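Red streaky finish on the walls, gray stone-look floor – keep or redo?

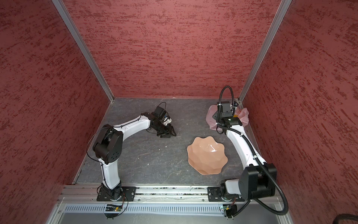

Berwyn Rowlands
Member, 524 posts
24 October 2020

I need opinions on the wall finish in this enclosure. The two sides and the back are all done in the same red, with darker crimson and pinkish streaks running mostly sideways. The floor is dark gray with faint veining. Posts at the back corners are aluminum extrusion.

I like the red. My brother-in-law says it is too busy and wants everything flat gray. Repainting would take me 2 evenings.

hullov_dan
Keep it. Flat gray on top of a gray floor would be dull. It reminds me of sponged plaster, and the sideways streaks suit a wide back wall.

Trilton49
I disagree. The red is fine as a color, but the streaks pull the eye away from whatever you put in there. I would go one solid crimson and leave the floor as it is. I did a cabinet that way in April and never regretted it.

marla_k
Solid crimson shows every roller mark and every scuff. A broken finish hides them. Trilton49, how often do you touch yours up?

Trilton49
Twice so far. It takes ten minutes.

Berwyn Rowlands
Solid crimson is a fair idea, I had only thought of gray. Would it cover in one coat?

Trilton49
Two coats. Sand lightly first or the old texture will show through.

hullov_dan
Still say keep it. What I would do is sweep the floor – there are little white specks near the middle, and on dark gray they stand out more than any streak does.

marla_k
Same on my slate hearth. A soft brush first, then a barely damp cloth. Do the grille slots along the front while you are at it, a narrow paintbrush gets into those.

Berwyn Rowlands
Will do the floor and the slots this week. Leaving the walls red for now, and I will try the solid crimson on a piece of scrap board.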